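Pre-run inspection, outdoor road following trial
Platform: Erel. Route: Povo. Checked by: Senan Gallagher, 24th March

1. Emergency stop, handset and body button. Pass.
2. Battery above minimum for 2000 m. Pass.
3. Camera mount bolts. Pass. One retightened.
4. Lens exposure lock. Comment: white sky may clip; keep the lock off for run 6.
5. Edge line detector, model Claster. Pass with comment. Double line on the right tracked well on the bench set of 100 stills. The left side has no reference besides the curb and wall.
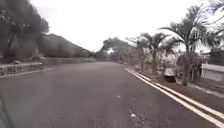

Forward view, run 6. Double edge lines at right, stone retaining wall at left.

6. Surface debris. Comment: small pale flecks on the asphalt. Log any false obstacle stops.
7. Body mask. Fail. Dark edge of the robot shows at lower left. Ville Väisänen to redo the mask before run 13.
8. Data logger clock. Pass.

Released with item 7 open. G. Alarcón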